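How to Test Whether a Gripper Can Do a Wiping Chore

Wiping down a panel or a table is a good first chore for judging a machine. The motion is short, the tool is a cloth, and the result can be checked by eye. It is also harder than it looks on a data sheet. The procedure below is the one Yeshi Gashaw wrote for the Zerach bench tests, with a few changes made in August.

What you need

Two parallel grippers, one flat table, one appliance-sized panel with a curved face, a soft cloth, and a washable marker. We use a Rolla controller for replay, but any controller that logs jaw width will do.

Step 1. Set the grip

Bunch the cloth before closing the jaws. A single flat layer slips out at the first change of direction. Pull up enough fabric to stand clear of the tips, then close until the jaw width stops changing. Leave the loose end hanging. It does no harm on short strokes.

Step 2. Wipe the curved panel

Mark a line across the panel and a second one on any glossy insert. Start at the side and work toward the middle, keeping the tips pointed at the surface.

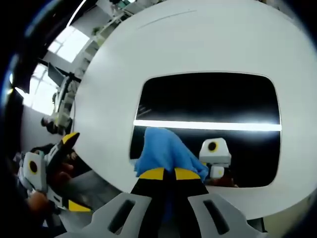

Keep contact force low on the first pass and raise it on the second. On a curved face the wrist has to turn through the whole stroke. A replayed path that is correct at the center will often lift off near the rim. Glossy inserts cause a separate problem: depth sensing drops out on reflections, and the controller may report a surface that is not there. If this happens, fall back to force readings for that area.

Step 3. Wipe the table

Clear a lane for the stroke but leave a few items at the side. A table with nothing on it tells you little about household work. Run straight strokes first, then strokes that have to pass close to an object without moving it.

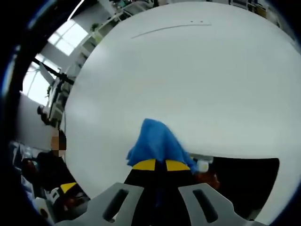

Record a fault each time an object shifts, the cloth drags flat, or a marker trace remains. Do not regrip by hand in the middle of a run. If the machine loses the cloth, the run ends there.

Step 4. Score the runs

Do 20 runs per surface. In our last series of 1153 strokes, the table was passed reliably and the panel was not. Most panel faults came from lift-off at the rim – only 6 were dropped cloths.

What the scores mean

A person guiding the gripper by hand completes both surfaces with little practice, so the hardware is adequate. The gap is in control. The Tsang policy handled flat surfaces well but needed 31 extra demonstrations before it could follow the panel at all, and it still cannot refold a dirty cloth to a clean side. For now, treat table wiping as workable under supervision and curved surfaces as a job for a person.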